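Platuveo Home Forums > Kitchens > Countertops and Surfaces

Thread: Marble vs. quartz, one year in (long, sorry)

marblemouth_jo
Sunday, July 24, 2022

I said I'd come back and report after a year, so I'm reporting. For anyone who missed the first thread, I went back and forth for months between real marble and one of the marble-look quartzes, and I got so tired of carrying samples around in my purse that my dentist asked about them.

I went with the quartz. Specifically the Hevau one with the charcoal veins, which I bought through Boychuk because they had a remnant big enough for the short run by the window. The remnant saved me 378 dollars and I am still smug about it.

Good stuff first. Turmeric came off with dish soap. Red wine sat overnight after my sister's birthday and wiped right up. I do not think about lemons anymore, and if you ever lived with real marble (I did, at my old rental) you know how much of your brain lemons can take up.

Not so good: the seam. It runs right next to the sink and I can feel it with my fingernail. Boychuk came out once and said it was within tolerance. I can live with it but I notice it every single morning.

Total for both runs, cutouts and install was 1628. Ask me anything!

gritty_kitty

Thanks for coming back! So many people post "I'll update you all" and then vanish off the earth. Does the pattern repeat? That was my hangup with the quartz I looked at. Two slabs next to each other had the exact same squiggle and once I saw it I couldn't stop seeing it.

marblemouth_jo

It does repeat between slabs, yes. Mine came from one slab plus the remnant, and the remnant is on a different wall, so you'd have to be looking for it. If you're doing an island plus a long run I'd ask to see both slabs side by side and bring a friend who's picky.

slabhappy

I'm going to be the grump. I've had real marble for nine years and I'd do it again tomorrow. Yes it etches. There's a ring by my stove from a cut lime and a cloudy patch where my kid made slime. Who cares? It's a kitchen. Quartz looks great in a showroom and then you put it under warm bulbs and it goes kind of flat. To me, anyway.

And the heat thing is real. You can't set a hot pan on quartz, the resin can scorch. I can be sloppy with my marble in ways you can't with yours.

marblemouth_jo

Fair about the heat, I keep trivets everywhere. Not with you on the flat part though. Mine looks different all day long depending on the window.

twocoatsofpaint

Jumping in with a tile question. I've got white counters with gray veining coming (either/or, I still haven't signed) and I'm trying to pick a backsplash. Everybody at the store keeps steering me to white subway tile. I have had white subway tile in three apartments. I want color! But my husband thinks colored tile with veined counters is "a lot going on."

slabhappy

Your husband's not wrong, it can be a lot. Pick one thing to be busy. If the counter has big veins, keep the wall quiet.

gritty_kitty

Disagree, slabhappy. Small tile in a few close shades reads like one color from across the room. It's when you mix warm and cool that it gets messy. I've been leaning toward little squares in the blue-green family, teal and slate and some dark green mixed in, up against a white marble pattern with gray and charcoal veins. Plenty going on and I could still look at it all day.

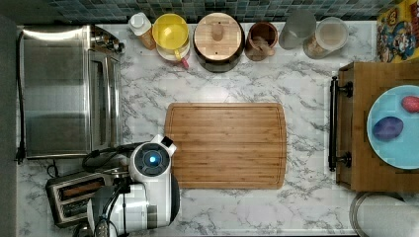
slabhappy

Okay, I'll give you the colors, but think about the grout before you fall in love. Small mosaic means grout lines every inch, and behind a stove that's a toothbrush job every couple of weeks. I did it in my last house and swore off it. Large tile, tight joints, done.

gritty_kitty

Epoxy grout! Or go darker with it. Mine is medium gray in the bathroom and I wipe it when I remember, so never, and it looks the same as the day it went in.

twocoatsofpaint

Is epoxy something a normal person can do or do I need to hire it out? I've tiled one (1) laundry room floor in my life and it came out fine if you don't look near the dryer.

backsplash_barb

Hire it out. It sets up fast and there's a haze that's miserable to get off if you wait too long. I did my own with the Bresimen kit and spent a whole weekend scrubbing. The wall looks good now, but my elbow was not the same until October.

If you do try it, mix tiny batches. Smaller than you think. And keep two buckets of water going, one for the first wipe and one for the second.

twocoatsofpaint

Noted on the buckets. What does a pro charge for a short wall? I set aside 1000 for the whole backsplash and I have a bad feeling about that number.

backsplash_barb

Depends a lot on where you are. If the tile comes on mesh sheets and you only go up to the bottom of the cabinets, you might squeak by. Outlets are what get you. I have five on one wall for some reason and every one had to be cut around.

slabhappy

Get three quotes. And if somebody quotes you without measuring, throw that one out. I had a guy give me a price over the phone and then add 100 for "corner work" on a wall that doesn't have a corner.

marblemouth_jo

Corner work! I'm going to be thinking about that all week.

twocoatsofpaint - whatever you pick, tape a sheet of it to the wall and leave it there for a week before you order. I was dead set on a sage green and by the third day I couldn't stand it at night. Looked like pea soup under my lights. And put your counter sample right up against it, flat, the way it'll sit. Holding it upright next to the tile tells you nothing.

twocoatsofpaint

Taping it up tonight. I have a teal sheet and a boring white one and I'm going to hang them both and not tell my husband which one I like.

slabhappy

He knows.

gritty_kitty

Post which one wins! And get the grout sample sticks too, they're usually free if you ask at the counter.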